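1/28/23 工作记录

项目：Idavwood 桌面抓取，腕部相机感知和夹爪控制
写给自己，也给 Amstead 那边的同事看。中文不是我的母语，写得不顺的地方请直接改，不用问我。Dörte Brinkmann

接着上次没写完的地方。上次留下的问题是：夹爪下降到最后一段时，笔的角度估计会突然翻转，一下子差 180 度，然后规划器以为要转腕，手臂就停在半空中重新算路径。Jodwood 的同事说他们也遇到过，但是他们的办法是把翻转直接过滤掉。我不太喜欢这个办法，原因写在后面。

先说环境。控制器没有换，还是上一版的阻抗参数。感知节点升级到新的分支，名字还是叫 phi_pose（Phí 组给我们的代码，我只改了后处理）。相机内参没有重新标，手眼标定用九月的结果。我知道九月的结果有点旧，但是我用标定板检查过一次，误差可以接受，所以先不动它，一次只改一个东西。

第一件事，复现问题。

我用录下来的数据回放，一共 453 段下降过程，全部是细长物体。回放的时候只跑感知，不跑规划。角度翻转出现在 60 段里面。比我想的多。我原来以为这是很少见的情况，因为在机器上看的时候，不是每次翻转都会让手臂停下来，有时候翻过去一帧又翻回来，规划器还没有来得及反应。所以只看手臂的动作会低估这个问题，以后统计要从日志里取，不要靠眼睛。

翻转的时间也看了。几乎都在预抓取位姿之后，就是夹爪已经完全张开、相机离桌面很近的那一段。远的时候反而稳定。这一点开始我不明白，近的时候像素更多，应该更准才对。

后来把中间结果画出来，才看懂。后处理里面判断哪一头是笔尖，用的是两端宽度的比较：窄的一端算尖。远的时候整支笔的轮廓完整，比较没有问题。近的时候，笔尾的半透明部分跟浅色桌面的对比很弱，分割经常把它切掉一块，切的边又不整齐，有时候剩下的部分变得很窄，于是笔尾就变成了“尖”。所以不是网络的问题，是我自己写的后处理太简单。这段代码是我写的，责任在我。 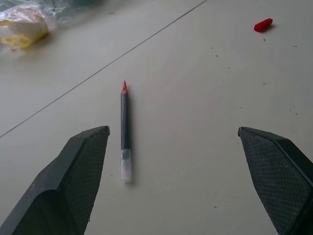
预抓取位姿，夹爪全开，腕部相机视角。记号笔笔尖朝远离夹爪的方向，笔尾是半透明白色。

对这样的输入，分割的掩码从橙红色笔尖到深灰色笔杆都很好，到了笔尾就开始犹豫。笔杆和笔尾交接的地方本来有一条很淡的线，我试过用它做特征，不可靠，光线稍微变一点就看不见，放弃。

另外还要记一个：影子。笔的右侧有一条软的影子，旧的分割有时候把影子算进笔里，主轴会往右偏。新分支在这方面好了很多，我没有再做处理。桌面上的小黑点和碎屑对掩码没有影响，面积阈值就可以去掉。但是桌面左上那条细的深色直线要小心，它又直又长，在旧版本里曾经被当成细长物体的候选。现在的做法是要求候选区域有最小宽度，暂时够用。

第二件事，修改。

想过的办法有下面几个，都写下来，免得以后有人再问为什么没有试。

时间上过滤。就是 Jodwood 的办法，如果这一帧和上一帧差接近 180 度，就保持上一帧。优点是很快可以写完。缺点是如果第一帧就错了，后面会一直错下去，而且看日志完全看不出来。我宁愿手臂停下来，也不愿意它很自信地做错。

用颜色。笔尖颜色很明显，用颜色判断方向很容易。但是我们的笔不止一种颜色，而且桌上还有别的红色的小东西，例如图里右上方那个红色小块。如果掩码刚好漏过去一点，颜色就会把方向拉走。可以当作辅助，不可以当作主要依据。

把角度的表示改掉。现在是直接回归一个角度，在边界上本来就容易跳。改成主轴方向和朝向两个量分开：主轴用二倍角的正弦和余弦表示，没有 180 度的歧义；朝向单独给一个置信度。这是我最后采用的。

采用的理由很简单：规划器抓笔的时候，其实大部分情况不需要知道哪一头是尖。两指夹爪是对称的，夹住笔杆中间，手腕转 0 度和转 180 度对抓取来说是一样的。只有后面要把笔插进笔架，才需要朝向。所以抓取阶段只把主轴给规划器，朝向放到抬起之后再决定，那时候手臂可以停一下，相机从固定的高度看，条件好得多。

接口改动如下，请用到的人注意：

消息里原来的 yaw 保留，但是含义变成主轴角，范围是 0 到 180 度，不再是 0 到 360 度。
新增 heading_sign，取值 1、-1 或 0，0 表示不知道。
新增 heading_conf，0 到 1 之间。
规划器收到 heading_sign 等于 0 的时候，选择离当前手腕角度最近的那个解，不报错。
放置模块收到 0 的时候必须拒绝执行，不可以猜。

最后一条我和 Amstead 的同事讨论了一会儿。他们希望放置模块可以先试一次，不行再换。我的意见是笔尖撞到笔架会弄脏笔架，也可能把笔推歪，之后的位姿都不准。现在先按拒绝来写，参数里留了开关，默认关闭。

改的时候碰到一个小错误，记在这里：二倍角转回单角的时候要用 atan2 再除以二，然后把负的结果加 180 度。我第一次忘记加，结果主轴竖直附近是对的，偏到一边的时候全部错。单元测试没有抓到，因为测试用例里的角度都在同一边。已经补了另外一边的用例，还有正好 0 度和 90 度的。

第三件事，回放和上机。

同样的 453 段数据重新回放，主轴角没有再出现翻转，这个是表示方法保证的，不能算成绩。更有意思的是朝向的置信度：原来翻转的那 60 段，在下降的后半段置信度都明显掉下去了，有 3 段除外。这 3 段置信度高但是朝向错。我一段一段看了，全部是笔的一端被夹爪的指尖挡住，剩下的轮廓刚好很像另外一头。也就是说置信度只看轮廓是不够的，要知道有没有遮挡。

遮挡其实我们可以算出来。夹爪的几何模型有，开度有，相机和夹爪的关系是固定的，所以手指在图像里占哪一块区域，每个开度都是已知的。我打算做一张表，按开度查手指的掩码，凡是笔的掩码和手指掩码相邻的，就把那一端标成“不完整”，朝向置信度直接设成 0。现在两根手指从画面下方的两个角进来，全开的时候中间空的地方很宽，基本不挡；危险的是闭合到一半以后。手指内侧有菱形纹的防滑垫，纹理很密，以前的分割会在纹理上产生小碎块，有了这张表也可以一起去掉。

上机只做了很少的几次，5 次抓取，全部是记号笔，每次改变摆放的角度。目的只是看规划器有没有停顿，不是做成功率统计，请不要把这个数字放进报告。5 次都没有在下降阶段重新规划。有一次手腕转到的位置和我期待的不一样，查了以后发现是选了最近的解，符合新规则，只是我自己还习惯旧的行为。

还有一个现象，不确定是不是新代码引起的：下降到最后，速度曲线有一个小的台阶。力的读数正常，听起来也没有什么不对。可能是感知节点的频率降了，控制器拿到同一个目标两次。我把时间戳加进日志，下一次看。如果谁以前见过这种台阶，请在旁边写一句。

杂物的问题也写一下。左上角那个皱的透明塑料袋，里面有白色和黄色的东西，对分割来说是很麻烦的背景：袋子会反光，边缘也不固定，每换一个角度轮廓都不一样。现在的网络有时候给它一个很低分的候选，分数低于阈值，所以没有影响抓取，但是我不想依赖阈值。我建议做评测集的时候，专门留一部分带透明包装的画面，不参加训练。碰撞检测那边也要想一想，深度在透明的表面上有洞，规划器会以为那里是空的。目前抓取点离它够远，没有触发。这个不属于我的部分，先告诉负责场景建模的人。

没有做完的：

手指掩码的查找表，脚本写了一半，开度的采样间隔还没定。太密文件很大，太疏中间要插值，掩码插值不好看。可能改成直接把夹爪模型投影，看运行时间允不允许。

主轴角的平滑。现在每一帧独立，近处有一点抖动。因为用的是正弦和余弦，可以直接做低通再归一化，不用担心绕圈。滤波系数没有调。

旧的录制文件和新消息不兼容。我写了转换脚本，放在 tools 目录里，转换之后 heading_sign 一律是 0。不要拿转换后的文件去测放置模块，它会一直拒绝，这是正常的。

手眼标定要重做。九月的结果用到现在，最好等掩码表做之前就标好，不然表做出来又要再做一遍。标定板在 Jodwood 那边，需要借回来。

给接手的人：分支先不要合并到主线，Phí 组还没有看过接口的改动，我已经发了说明给他们，等回复。想试的话只切换感知和规划两个包，放置的包保持旧版也能编译，但是它会把新的 yaw 当成旧的含义来用，笔可能倒过来放。所以试抓取就好，放置那一步请在任务文件里注释掉。

日志里 heading_conf 现在每一帧都打印，太多了，下次改成只在变化大的时候打印。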